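Ticket 343: Snack table sorting, noodle packets have no bin
Opened by: Pauline Heywood
Assigned to: Shabani Rugemalira
Area: Studitix, snack table
Status: Solved
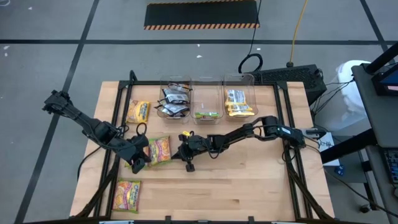

Pauline Heywood wrote:
Hi Shabani! First of all, I love the new clear bins. Being able to see what's in stock from across the room is a huge step up from the old Ravberg drawers, and I've stopped opening things just to find out they're empty.

Now the problem. The yellow noodle packets keep ending up on the bare wood. I put them away, I come back after lunch, and there they are on the tabletop again. The label sheet says left bin for the black and silver bags, right bin for the yellow snack packs, and the middle one is down as "other." So where do noodles go? People seem to be guessing, or giving up.

What I've tried so far:
- Noodles in the right bin with the yellow snack packs. Bad idea. Yellow on yellow, and twice I grabbed the wrong thing.
- Noodles on top of the black and silver bags. They slide off.
- A sticky note saying "noodles go in a bin please." It fell off by the next morning.

Shabani Rugemalira wrote:
Thanks Pauline, great write-up! The label sheet is my fault. I made it in March, before we had noodles on the order at all, and I never went back to it.

Can you check a couple of things for me?
1. Is there anything in the middle bin that has to stay there?
2. Does a noodle packet lie flat on the bottom, or does it have to stand up?

Pauline Heywood wrote:
1. Only the small green and white one. It can move, I'd say, but I don't know who ordered it.
2. Flat, with room to spare! I also tried standing them on edge like files in a drawer and that works even better. You can flip through them, and the bowl on the wrapper faces you. Very pleased with this.

Shabani Rugemalira wrote:
On edge it is. I wouldn't have thought of that.

Changes made to the sheet:
Left bin: black and silver bags (no change)
Middle bin: noodles, standing on edge
Right bin: yellow snack packs (no change)
Anything else: the shelf by the door

I've bumped the noodles up to 2 cartons on the next Qiu order now that they have a proper home. Please shout if the bin gets too full to flip through. If it does, the extra packets can stay in the carton.

Pauline Heywood wrote:
Printed the new sheet and taped it up with the good tape this time. One small follow-up: could the word "noodles" be bigger than the rest? Half the people who come by only read the first line, and the first line is the black and silver bags.

Shabani Rugemalira wrote:
Done, version 2 is in the Clomumora folder under "snack table." Noodles are now in giant letters. I got a bit carried away and it looks like a movie poster, but you can read it from the hallway!

Pauline Heywood wrote:
It's fantastic. Checked before I went home and every packet was in the middle bin, on edge, facing front. Somebody had even straightened up the yellow snack packs, which had been leaning. You can close this one.

Shabani Rugemalira wrote:
Closing, May 25, 2019. The little green and white thing is on the shelf by the door if anyone comes asking for it.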